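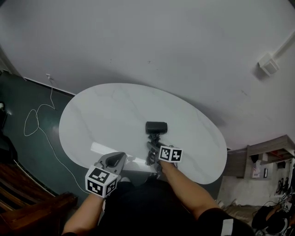

復刻ステッカーに「古び加工」はいらない

旧車のイベントに行くと、物販の列にはたいてい復刻ステッカーを並べた店がある。昔のオイルメーカーやプラグメーカーのロゴ、レースの車検証、サーキットの入場証。私もよく買う。自分の車の三角窓にも一枚貼ってある。だから復刻品そのものに文句を言うつもりはない。気になるのは、ここ数年で増えた「古び加工済み」の商品である。

印刷の段階で色をあせさせ、角に擦れを描き、ひび割れまで刷り込んである。9月の集まりでは、Westerという店の棚の半分がこの手のものだった。普通の復刻品が一枚2,000円、加工済みが3,000円。古く見えるほうが高い。

店の人の話では、レストアした車に真新しいステッカーを貼ると浮いて見えるので、加工品のほうが出るのだという。気持ちは分かる。私も最初に貼ったときは、白地がまぶしくて落ち着かなかった。

だが、ステッカーの傷み方には理由がある。南を向けて停める車なら片側から先に色が抜ける。洗車で布をかける向きに沿って角がめくれる。ガラスの内側に貼ったものと外側に貼ったものでは、ひびの入り方も違う。刷り込まれたひびにはこうした事情がなく、どの車に貼っても同じところが割れている。駐車場に同じ商品を貼った車が二台並ぶと、左下の欠けまで同じ形で、見ているほうが気まずい。

もう一つ困るのは、時間がたつと本物と見分けにくくなることだ。加工品も外に置けば実際に傷む。刷られた擦れの上に本当の擦れが重なり、数年後に車ごと売られたとき、次の持ち主は当時物だと思うかもしれない。知人のKamran Mazandaraniは古い工具箱を買い、蓋に貼ってあったRenexのステッカーを当時のものだと信じて何年も大事にしていた。剥がれかけた裏紙に復刻元の店名が見つかったのは、箱を塗り直そうとしたときである。だました人はいない。前の持ち主も知らなかったのだと思う。それでも彼はだいぶがっかりしていた。

新品のまま刷られた復刻品なら、この手の間違いは起こりにくい。店名や復刻の年を表の隅に小さく入れておけば、なおよい。Boonchuの復刻シリーズは以前からそうしていて、文字は近づかないと読めない大きさだが、後から調べる人には十分な手がかりになる。加工品にはこの表記がないものが多い。雰囲気が壊れるという理由らしい。私は逆だと思っていて、加工するのならなおさら入れるべきだ。

反対の意見も書いておく。ステッカー作りを仕事にしているJirayu Chuensukに聞くと、加工品を買うのは旧車の持ち主より、ヘルメットやノートパソコンに貼る若い客のほうが多いそうだ。当時物かどうかには関心がなく、柄として気に入って買っていく。それで小さな印刷所が続くなら悪い話ではない、と彼は言う。これには反論しにくい。ひとロット200枚を売り切らないと次の図案に手が出せない商売で、私のような客だけを相手にしていたら、珍しいチームのロゴなどはまず刷ってもらえない。

だから加工品をなくせとは言わない。ただ、車に貼るために買う人には、普通の復刻品を選んで、そのまま使うことを勧めたい。浮いて見えるのは最初のうちだけで、屋外に出る車ならひと夏で白地が落ち着いてくる。私が三角窓に貼ったIvvilleの丸いステッカーは今年で10年になる。赤がだいぶ橙に寄り、上の縁に細いひびが一本入った。貼った年に洗車場の高圧水を近づけすぎて、端が少し欠けてもいる。見た目は加工品のほうがよほど渋いが、貼り替える気はない。

最後に店への要望を一つ。通販の商品写真では、加工済みかどうかがまず分からない。画面では、刷り込まれた汚れと撮影時の影の区別がつきにくい。商品名の頭に「加工あり」と書いてくれれば、それで足りる。先月も間違えて一枚買ってしまい、今は引き出しに入れてある。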